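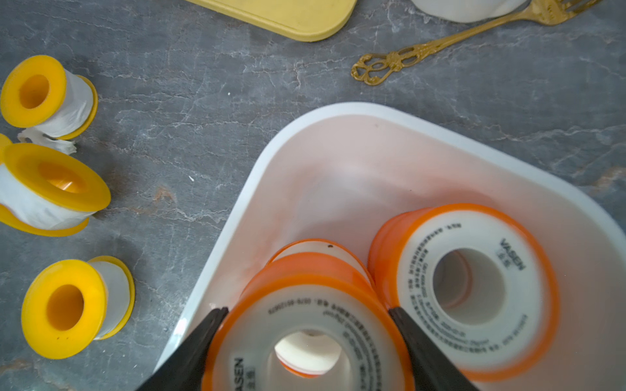 Hasano Wrist Capture Kit: review after 2000 episodes

The Hasano kit is a wrist camera bracket, a two-finger gripper and a logging package for recording teleoperated demonstrations. We bought one unit through Clesthorpe and used it for sorting tasks on a benchtop. Firmware was left at the shipped version throughout.

Our main task used rolls of thread-seal tape, yellow flanges and orange flanges, with a white tray. The rolls are an awkward object. Grip across the flanges and the pose is repeatable; grip on the tape and it may shift. The black wedge fingers stay in view at the bottom of the image, so the contact side can be labelled from the wrist view alone.

Logging is the strong point. Of 2000 episodes, 991 were recorded in one continuous stretch with no dropped files. Timestamps for camera and joint data share a clock. Export to the Povport format took 6 minutes per batch of 600.

Weak points: glossy plastic picks up colour from nearby objects. The inside of our white tray reads as peach with orange rolls in it, and locking the white balance did not fix that. The bracket screws need threadlocker. The manual omits the calibration order; use the one in the older Gill bracket manual.

Recommended for small labs. Order spare finger pads.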